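Practice News > Visits and Events > Implant Plant Visit, Zusgate

A day at the Gidey implant plant

June 2026
By the practice nursing team

Two of us from the surgical nursing side went to Zusgate for the open day at the Gidey plant, where breast implants and tissue expanders are made. We have handled the boxes for years and neither of us had seen where they come from. Patients ask about it at the pre-op visit more often than you might think, mostly the ones coming in for an exchange, and our answers had been thin.

The plant is on the east side of Zusgate, past the rail yard. Parking was in the lower lot and a shuttle ran up the hill, although most people walked. Sign-in was slow. They had 52 visitors split over the day, and everybody had to read and sign a gowning sheet before getting a badge. Our group was mainly nurses and operating room buyers, with a handful of surgical residents and a couple from a patient support group in Trelommont.

The first hour was a talk in the cafeteria. It covered the history of the plant, which moved here from Diltuston, and the way the shells are built up. We had expected more sales talk than we got. The speaker spent a good part of the time on shell failure and how returned implants are examined, and took questions on it without hurrying anyone.

Gowning came next. Shoe covers, hair cover, coat, second pair of shoe covers over the bench. The visitors' corridor runs along the outside of the clean rooms, so you look in through windows and never enter the rooms themselves. It still has its own rules. No makeup past the red line, no paper notebooks, no phones. They gave out low-lint pads and pens, and my pen gave up before the second window, so some of what follows is from memory and from my colleague's notes.

Shell making

An implant shell starts as a form on a stick, called a mandrel. It is lowered into liquid silicone, lifted out, turned so the coating settles evenly, and left to stand. Then it goes in again. The number of dips depends on the model. One of the layers is a barrier layer meant to slow the passage of gel through the shell, and it is made from a slightly different silicone than the layers on either side of it.

After curing, the shell is peeled off the mandrel by hand. It comes off inside out and leaves a round hole at the back where the stick was. That hole is closed with a patch, and the patch is where a lot of the inspection goes. We watched an operator check the edge of one patch under a magnifier, turn it, check again, and put it in a tray with no change of expression. They rotate off that bench every two hours.

Shell thickness is measured at several points with a gauge. A shell that is too thin at any one point is rejected, even if the average is fine. The reject bins are clear plastic and sit in plain view of the corridor. I liked that.

Filling

Gel goes in through the patch by needle, in two parts that have been mixed and had the air pulled out of them. At this stage it pours. It firms up only after the filled implant has been through the oven, and the firmness depends on the mix. There was a table at the end of the corridor with finished pieces in three firmness grades that we could handle, plus one cut in half. The cut one holds its shape and the gel stays put at the cut face. Several of the residents went back to it more than once.

Patients who had their first surgery many years ago may have implants that behave differently from the ones on that table. We asked about this. The answer was that nobody should guess at an older implant from a new sample, and that the implant card or the operative report is the place to look. We tell patients the same thing, and a good number of them have neither.

Records and tracing

For us this was the most useful part of the day. Each implant carries a lot number and a serial number, and the plant can follow a serial number back to the batch of raw silicone and the day of filling. In the records room they ran a search for a device that had been returned the previous August. The file came up with the shell measurements, the oven record and the shipping date. On our side, the same device would be two stickers: one in the chart and one on the patient's card.

They told us that 1,118 returned devices had been examined since the lab moved to Zusgate. In 722 of those the paperwork from the hospital or clinic was complete. For the rest, something was missing, most often the date of the first surgery or the reason for removal. That is a problem on our end of the chain and we said so in the car on the way home. When an exchange is done and the old implant comes out, somebody in the room has to write down the side, the condition of the shell, and whether it was intact before it was touched. Doing it later from memory does not work well.

The returns lab

Returned implants arrive in sealed kits. They are cleaned and disinfected before anyone looks at them closely, and then photographed front and back. A technician looks for the kind of opening in the shell. A nick from a surgical instrument has a clean, straight edge under the microscope. A fold failure looks different: there is wear along a line, with the opening somewhere on it. A tear made while the implant was being removed looks different again. In some cases the cause can't be settled, and the report says that.

We had a long talk here about fold failure, because it comes up with patients whose implant was put into a pocket that was too small for it. The lab staff were careful not to comment on surgery. They look at the device and report on the device. The pocket, the choice of size, the capsule around it and the skin over it are for the surgeon who plans the second operation.

One of the residents asked whether there is an age at which every implant should be replaced. The plant's position is the one most of us know. Implants are not lifetime devices, the chance of a problem goes up with years, and there is no single date that applies to everybody. Follow-up exams and imaging decide it.

Packing and sterilization

The implants are packed in a double tray, inner and outer, each with a peel lid. Seal strength is tested on samples from each run. The trays go through dry heat and then sit in a holding area until the test results are back. Nothing ships out of holding early, we were told, including urgent orders.

The tray design has changed. The new lid has a larger corner tab and can be opened in two layers of gloves without the tray jumping. A few of us tried it with demo trays. It is better than the old one, though the printing on the inner lid is still small and pale, and under operating lights you have to tilt it to read the volume. That comment went on the feedback card. So did a request for a fourth sticker in the pack, since three are used up fast when the hospital, the registry and the patient all want one.

Lunch and the afternoon

Lunch was sandwiches and a decent soup. The afternoon was a round-table session on talking to patients before revision surgery. It was the weakest part, partly because the room was loud and partly because it ran short. Still, a few points are worth passing on to the rest of the team:

Ask for the implant card at the first phone call, well ahead of the visit. People need time to find it.

If the card is lost, the hospital where the first surgery was done may still have the operative report. The request has to come from the patient, in writing.

Do not tell a patient that her implant has been recalled, or has not been, until the model and lot have been checked.

Patients coming in after a poor first result are often embarrassed. Leave more time in the schedule for them – a standard slot is too short.

The woman from the Trelommont support group spoke on that last point. She said many members had been told at their first clinic that what they saw in the mirror was normal, and had waited years before asking anyone else.

Practical notes if you go

Wear flat shoes that fit easily inside a shoe cover. Eat before the morning talk. The corridor part takes close to two hours and there is nowhere to sit. Attendance certificates are handed out at the end, at the same desk where you give back your badge, and they don't mail them afterward. The next open day has not been announced. Our surgeons have been asked whether they want to send a group, and there is a sign-up sheet in the staff room.

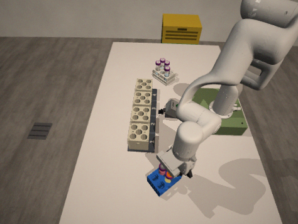 Reader comments (1)

Gidey_visitor_am: I was in the morning group and I'd add one thing about the stickers. Our hospital had the same shortage, and we now keep a copy of the operative report page with the serial number on it and hand it to the patient at discharge along with the card. It costs one sheet of paper. Also agree on the inner lid, we read the volume out loud twice and still get somebody to check it.

Contact the practice | Copyright 2026 | Back to top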